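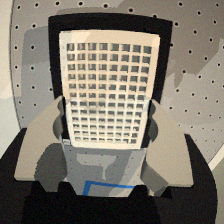
Amanuel Kumsa

Niltell - recettes de mijoteuse et de four doux, données ouvertes

Lisez-moi, version du 25 mai 2018

Niltell rassemble 500 recettes à cuisson lente, toutes écrites en français et toutes rangées de la même façon. J'ai commencé avec les fiches bristol de ma tante (daubes, haricots, compotes...) et je ne me suis plus arrêté ! Si vous aimez les plats qui embaument la maison tout un après-midi, servez-vous, tout est là.

Contenu du dossier

recettes.csv : une ligne par recette
ingredients.csv : une ligne par ingrédient, reliée à la recette par le champ id_recette
etapes.csv : le texte des étapes, dans l'ordre
notes.txt : mes remarques de cuisine, en vrac

Le fichier ingredients.csv dépasse les 2 000 lignes et s'ouvre très bien dans un tableur. Encodage UTF-8, séparateur point-virgule (la virgule sert aux décimales, j'y tiens).

Champs principaux de recettes.csv

id_recette : entier
titre : texte libre
categorie : soupe, ragoût, légumineuses, dessert, confiture, divers
duree_min : durée de cuisson en minutes, trempage non compris
reglage : doux, fort ou four
portions : entier
source : cahier, fiche, lecteur

Les soupes sont ma catégorie préférée, il y en a 84, et celle aux pois cassés et au céleri-rave vaut à elle seule le téléchargement ! Goûtez-la le lendemain, avec un filet de vinaigre.

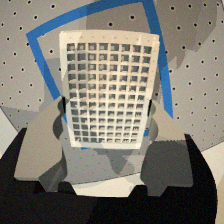 Hilde Wuyts : pour les haricots rouges, je voudrais que le champ reglage ne soit jamais « doux » sans une étape d'ébullition avant. J'ai trouvé un chili où elle manque, et quelqu'un pourrait suivre la fiche au pied de la lettre.

Remarque très juste, et le chili est corrigé. Toutes les recettes de haricots rouges secs comportent maintenant un trempage, puis dix minutes à gros bouillons dans une eau neuve, avant de passer en mijoteuse. L'étape figure dans etapes.csv avec la mention « obligatoire ». Pour les haricots en boîte, rien à faire, on égoutte et on y va.

Unités

Tout est en grammes et en millilitres. Les fiches d'origine parlaient de verres, de bols, de « une bonne poignée » - j'ai pesé ce que j'ai pu, et quand je n'ai pas pu, la quantité est vide et le mot d'origine est gardé dans la colonne mention. Les cubes de bouillon sont comptés à la pièce.

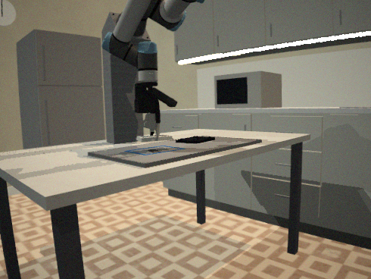 Fig. 3 - Bras robotisé au-dessus d'une table, cuisine simulée.

Ce qui manque encore

Les temps de cuisson au four doux sont plus fragiles que les autres. Je les ai notés à 100 degrés dans une cocotte en fonte, couvercle fermé, et un plat en terre demandera sans doute davantage. Côté desserts, c'est un peu maigre : beaucoup de pommes, pas mal de riz au lait, presque rien au chocolat. Si vous avez un fondant qui supporte la mijoteuse, je suis preneur !

Il reste aussi des doublons. La soupe à l'oignon existe en trois versions et je n'arrive pas à choisir,

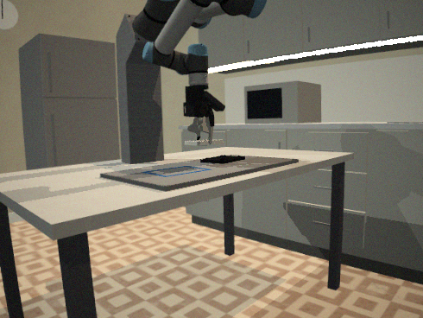

alors je les garde toutes les trois, avec un renvoi de l'une à l'autre dans notes.txt. La deuxième, au cidre, est celle que je fais le plus souvent. La troisième demande de colorer les oignons à la poêle avant, c'est plus long mais quel parfum !

Proposer une recette

Envoyez un texte simple avec le titre, les quantités, les étapes et la taille de votre cuve. Indiquez si vous l'avez cuisinée vous-même. Je relis les envois en mars, puis je teste à la maison ce qui me tente, donc un peu de patience.

Licence

Réutilisation libre, y compris dans un livret ou sur un blog, en citant Niltell. Les titres peuvent être changés, les étapes marquées « obligatoire » doivent rester.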